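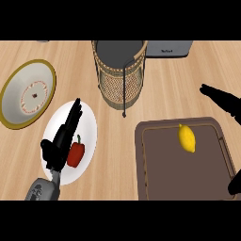 Item 3, kitchen table task in the simulator. Pepper on the plate, left gripper next to it. Lemon on the tray.

Home Minutes Meetings Library Join Contact

We use cookies to keep this site working. Accept / Manage

KAKTON HOME MACHINES GROUP
Minutes, Dec 24, 2024, upstairs room. Short one, people had trains.

1. Last minutes
Agreed. One correction, the loan fee was per week, not per month.

2. Shop floor report
Two members went to see the shelf trial at the Rukance store. Machine faces up tins and boxes overnight, staff still do anything soft or in a bag. Did 60 tins while they watched, dropped 2. Slower than a Saturday lad but doesn't stop for tea. Store manager keen, night staff less so. Question from the floor on who picks up the dropped ones — answer, the night staff.

3. Kitchen table task
Clururus simulator, two arms. Still shown on the big screen. Task as set is to clear fruit and veg off the plate and tray into the basket, then stack the plate. Long discussion.
- Pepper thought the harder of the two. Slippy, odd shape, stalk in the way.
- Lemon should be easy in theory. Worry is the raised lip on the tray, fingers could catch it comming in low.
- Asked whether the arms can share a job, eg one steadies the plate. Not in this version.
- Run of 200 attempts wanted before anyone quotes a success rate. Agreed.
- Point made that simulated peppers don't bruise. Noted. Real veg to be tried once the numbers are in.

4. Are we there yet
Standing item. Show of hands on "would you let one clear your own table, unattended". Mostly no. Several said yes to plastic plates only. Dishwasher loading still a no from everybody. Folding not discussed, ran out of time in July as well.

5. Money
Vishwakarma quote for a second-hand arm pair came in at 3875, no delivery. Too much for us alone. Ask if they do hire — action, secretary. Defer purchase.

6. AOB
Heater in the room still clicking. Request that demos go before the shop report next time so people leaving early see them. Agreed.
Biscuits thanked for.

Actions
Secretary: hire price, write to Rukance re a second visit
Simulator team: the full run, results to the list before next meeting
All: send in one chore you'd pay to be rid of, one line each pls

Next meeting, same room, date to folow.

Comments (3)

tinopener: Was at the store visit. Both dropped tins were the short wide ones, worth minuting.

marrowfat_k: My one line is scraping plates. Nothing on show does that yet and it's the bit I hate.

gatepost: Can the still from item 3 be put up larger? Couldn't see the screen from the back.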